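Stillden council puts off Kulalside parking change until August

July 11, 2018

The plan to swap angle parking for parallel parking along Kulalside Avenue is on hold for another month. Council voted to table it after close to two hours of comment, most of it against.

The change would take out 53 spaces between the rail crossing and the Karaca Street light. In their place, a center turn lane and wider sidewalks on the east side. Public works says the street is too tight as is for delivery trucks and the turning traffic off Karaca.

Shop owners don't buy it. Several told council they lose customers every time the block gets torn up, and this would be the second time in four years. One asked where the lunch crowd is suppose to park. The answer from the city, for now, is the Dostuvon lot, a short walk behind the old depot. Free after 5, metered before that. No decision on whether the meters would stay.

A petition against the plan was turned in before the meeting with 1,211 signatures. The clerk's office has not checked them yet. It is not binding either way, but two council members brought it up when they asked for more time.

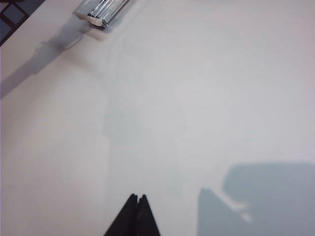 A white tabletop.

Not everybody was opposed. Residents from the apartments north of the crossing said backing out of the angle spots is dangerous, and that cars block the view of the crosswalk. The police department listed 12 crashes on the stretch last year, mostly fender benders, no serious injuries. A bike group asked for a lane to be added to the drawing. Public works said there is not room for one and the turn lane both.

Cost is still a question. The street was already due for repaving, and staff said new striping would be done at teh same time with little added expense. The sidewalks are a different matter. That money would come out of next year's budget, and no figure was given.

Council asked for three things before it takes this up again: a count of how full the Dostuvon lot gets at midday, a price on the sidewalks, and a version of the plan that keeps angle parking on one side of the street. Staff said the first two are doable by the August meeting. The third might take longer.

Repaving on Kulalside stays on the schedule for fall for now. If no vote comes in August, crews would put the lines back the way they are.

In other business, council approved a new roof for the pump house and renewed the mowing contract for city parks. Both votes were unanimous.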